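Manchas lechosas en onza de plata 999, ¿limpiar o dejar?

Hui-mei Sin
Compré en Drukusico un tubo de onzas de plata 999. Tres tienen manchas blancas en el campo del reverso. La acetona no les hace nada. ¿Afecta al precio de reventa?

Cristóvão Leitão
Son manchas de leche, un defecto del cospel. La acetona solo retira grasa y restos de PVC. No uses bicarbonato ni baño de tiosulfato — dejan marcas visibles a 10 aumentos. 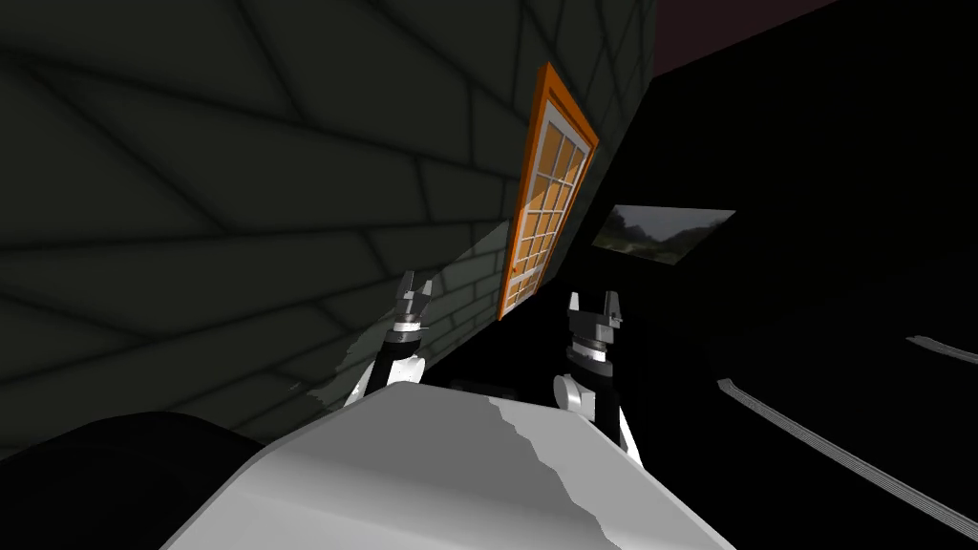

A peso de metal no hay descuento. En piezas certificadas, sí. Cápsula rígida y humedad baja.

Kam-wah Tse
Yo las froté con goma de borrar y quedaron peor. Vendí el lote por unos 300.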